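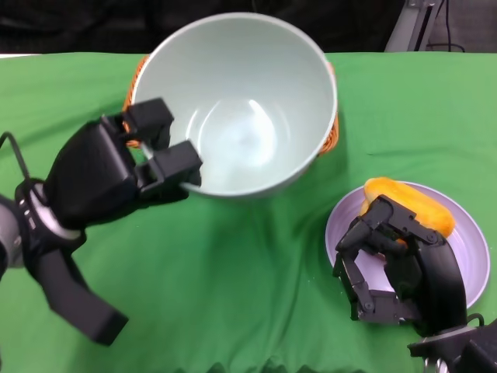

Section 4. Recording Demonstrations for a Two-Arm Table Task

This section applies to operators who record demonstrations on the Seltar two-arm station for use with the Cotis training software. Complete the arm calibration in Section 3 before you begin. Terms used here are defined in the Titodwood Operator Glossary.

4.1 Preparing the Table

1. Cover the tabletop with the green cloth. Pull the corners until the cloth lies reasonably flat. Small wrinkles are acceptable and do not need to be removed between episodes.

2. Place the basket, the bowl, and the plate on the cloth within reach of both arms. Shift their positions slightly at the start of each block.

3. Place the toy food items in their starting containers as listed on the task card. A starting layout may put cake pieces in the basket or in the bowl, with bread on the plate.

4. Confirm that the black backdrop is hanging behind the table and that no cable lies across the working area.

Caution: Keep hands and loose clothing away from the table whenever the arms are powered. Press the stop button before reaching in to move an item.

4.2 Starting an Episode

1. Open Cotis and select the task name. Enter your operator code.

2. Check that the head view and both wrist views are live. If a view is missing, close the session and restart the camera service.

3. Bring both arms to the ready position and wait for the status line to read READY.

4. Press the left pedal once to begin recording. Wait 2 seconds before the first movement. 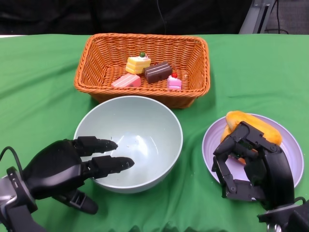

5. Move each hand at a steady pace. Short pauses before a grasp are useful to the learning system and should be left in the recording. Long pauses should be avoided.

6. Carry out the task in the order given on the card. Do not improve the order, even where a shorter path is available.

7. When the last item is in its target container, return both arms to the ready position and press the left pedal again.

Note: An episode that runs past 3000 frames is closed by the software and marked OVERLONG. Overlong episodes are not sent to training.

4.3 Grasping Soft and Stacked Items
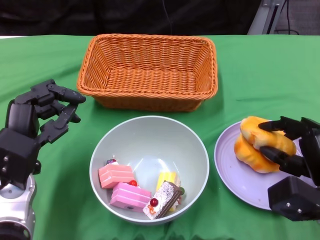 Reading time: 2 minutes

Bread items may be presented singly or stacked. Approach a stack from above and close the fingers slowly. If the upper item shifts, continue with the grasp unless the item falls from the plate.

1. Open the hand fully before lowering it.

2. Lower the hand until the fingertips are beside the item, then close.

3. Lift straight up before moving sideways.

4. Hold the free hand clear of the containers while the other hand works, unless the card calls for both.

If a grasp fails, try again within the same episode. One recovered failure is acceptable. After a second failure, end the episode and assign the label RETRY. Do not delete it. The Rivas review team uses these episodes when setting grasp limits.

Caution: Do not press an item against the plate to obtain a firmer hold. Excess force can trip the finger motors and will require a new calibration.

4.4 Checking the Wrist Views

The head view does not always show the point of contact. Review both wrist views after every block of 12 episodes. In each view, confirm the following:

- The fingertips are visible.
- The target item can be seen before the hand reaches it.
- The lens is clean.

The horizon in a wrist view is often tilted. Do not rotate the video or adjust the mount to correct it.
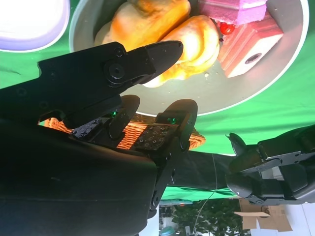
Figure 4-2. Wrist view with bread rolls and cake slices on the tray.

Bright areas near the edge of a wrist view may be ignored if the item and the fingertips remain clear. If either is washed out, lower the exposure by one step and record the change in the session log.

4.5 Labeling and Upload

1. Assign one label to each episode: GOOD, RETRY, or DISCARD. Use DISCARD only for a wrong layout, a lost camera view, or an emergency stop.

2. Add a short note to every DISCARD episode.

3. Select Upload and leave the station powered until the transfer bar clears. Error code 11 indicates that the storage drive is full.

Questions about labels should be directed to Keisha Achterberg, Data Operations. Shutdown of the arms is covered in Section 5.

Section revised Jul 30, 2025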